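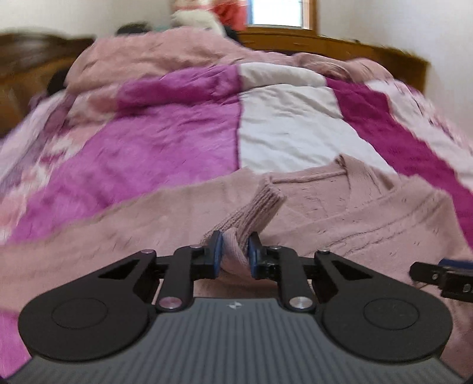 Week 7: Reading a government funding announcement

Bring the Rirkau release to class, printed if you can, with your own marks on it. We'll spend most of the session on its first page.

Background for anyone who missed last week. The national government of Rirkau, the made-up country we use for all the policy drafting work in this course, has announced $157 million for rural housing repair and named a special adviser, Krešimir Karagiannis, to "guide the renewal." The announcement was made in the town of Arer. The opposition called it late. The mayors called it welcome. The press mostly copied the first three paragraphs. You are going to do better than the press.

1. The big number

Start with a plain rule: a total without a time period tells you almost nothing. The release says $157 million in the headline, again in the first sentence, and again in the minister's quote. The time period turns up once, in a note to editors at the bottom, where we read that the money will be "delivered over the life of the strategy." The strategy runs seven years. Spread evenly, that is a bit over $22 million a year. It won't be spread evenly, and you should ask for the year-by-year profile before you write a word about how generous it is. Multi-year promises have a habit of putting the large amounts at the far end, past the next election, where a different cabinet can quietly cancel them.

Next, ask how much is new. Look at these three phrases from the release:

"investing $157 million"
"including funds identified in the spring budget"
"building on existing commitments"

The second phrase should stop you cold. If part of the money was in the spring budget, then part of this announcement is a repeat. The background sheet puts that part at $50 million. So the new money is $107 million at most, and I say at most because "existing commitments" is never given a figure. Several of you wrote in last week's exercise that the government "added $157 million." It didn't, and the release never quite says it did. Read the verbs. "Investing" can cover money already on the books. So can "providing" and "delivering." A writer who had new money would usually say "new."

Then ask whether anyone has the power to spend it. A minister at a podium cannot appropriate funds. In the Rirkau system, as in most parliamentary ones, the legislature has to vote the money, and the department then has to set up a program with rules, forms and staff. Each of those steps can take months. Each is also a place where money goes missing in the harmless sense: it lapses at the end of the fiscal year and goes back to the treasury. Promised, approved and spent are three different figures. Get used to asking for the third.

2. The special adviser

I'm suspicious of special advisers as a class, and you should know that about me as you read this section. Some have done real work. A good many were named because a government needed to be seen doing something on a day when it had not decided what to do.

Questions to put to any appointment of this type:

What is the mandate, and is it published? For Karagiannis we have two sentences in a release. There is no order, no terms of reference and no letter.

Who does the adviser report to? A report to the legislature becomes public. A report to a minister becomes public when the minister likes it.

Can the adviser compel anything? Documents, testimony, a reply within a set number of days? If the answer is no three times, the job is persuasion, and you should describe it that way in your memo.

What is the budget, and does it come out of the $157 million? The release is silent. That silence is worth a line in your work.

When does it end? "In due course" is not a date.

Some students push back here and say an independent voice has value even without legal powers. Fair enough. An adviser who is stubborn and good with reporters can embarrass a department into moving. I would only point out that this depends on the person and not on the office, and a government picks the person.

3. Who is quoted, and who isn't

Count the lines given to the minister against the lines given to the people who will live with the result. On the first page the minister gets two full paragraphs. The mayor of Arer gets one sentence, and it thanks the minister. No tenant is quoted. Neither is anyone from the Mladenović inquiry, whose report the release claims to be "responding to."

That word, responding, deserves a look. The Mladenović report made 20 recommendations. The release names two of them and says the government "accepts the spirit" of the rest. I don't know what it means to accept the spirit of a recommendation to inspect heating systems every year. Either the inspectors go out or they don't. When you see spirit, principle, direction or intent attached to the word accept, go back to the original report and lay it beside the release, item by item. It's dull work. Do it anyway, because it is where most of your marks are for the second assignment.

A note on consultation. The release says the plan was "developed with communities." Pukier, the largest of the affected districts, put out its own statement the same afternoon saying its council had received one phone call, at 4 p.m. the day before. Both statements may be true as far as they go. A phone call is contact, and somebody in the minister's office will have logged it as consultation. Your memo should report what happened and leave the label to the reader.

4. A few defenses of the government

I don't want a room full of people who think sneering is analysis, so here is the other side.

Repeating budget money in a later announcement isn't always a trick. Budgets are long documents, and a later release can tell people in a particular town what a line item means for them. It becomes a problem when the old money is added to the new without saying so clearly.

Vague timelines are sometimes truthful. If a program has to be negotiated with local councils, a firm date from the capital would be either a guess or an insult.

And a small program that works can beat a large one that doesn't. Last year's porch and stair repair grants in Arer were tiny, and by the district's own audit they were spent in full and on time. The present release doesn't mention them at all. I would like to know why, and so far I have only guesses, which I'll keep out of the notes.

5. Words to flag on sight

Historic. Usually means larger than last time, before inflation.

Up to. Sets a ceiling and no floor. "Up to $50 million" is satisfied by one dollar.

Will explore. No decision has been made.

Whole-of-government. More than one department is involved, so find out which one is answerable.

Will continue to. Ask what was being done before, and by whom.

Early opportunity. Not soon.

Add your own. I'll collect the better ones in March and post them with the reading list.

Exercise for class

Working in pairs, rewrite the first paragraph of the Rirkau release so that every figure has a time period and a source, every verb says who does what, and nothing is called new unless you can show it is. Keep it to the original length or shorter. Most pairs find the paragraph shrinks. If yours grows, you have probably started explaining, and the explaining belongs in the memo.

Then swap with another pair and try to catch them in a claim they can't support. Be picky. I will be when I grade.

Second assignment

A memo of two pages to a legislator who has to vote on the housing package and has ten minutes to read. Say what is promised, what of it is new, what needs a vote, and what you could not find out. That last part is required. Memos that claim to have found everything will be marked down, as the release doesn't contain enough information for that to be possible.

Do not open with the history of rural housing. Do not quote the minister unless the wording itself matters. Put your arithmetic in a footnote where I can check it.

Reading for next time: the summary and chapter 2 of the Mladenović report, plus the Pukier statement (one page). Skip the foreword to the report. It was written by the department.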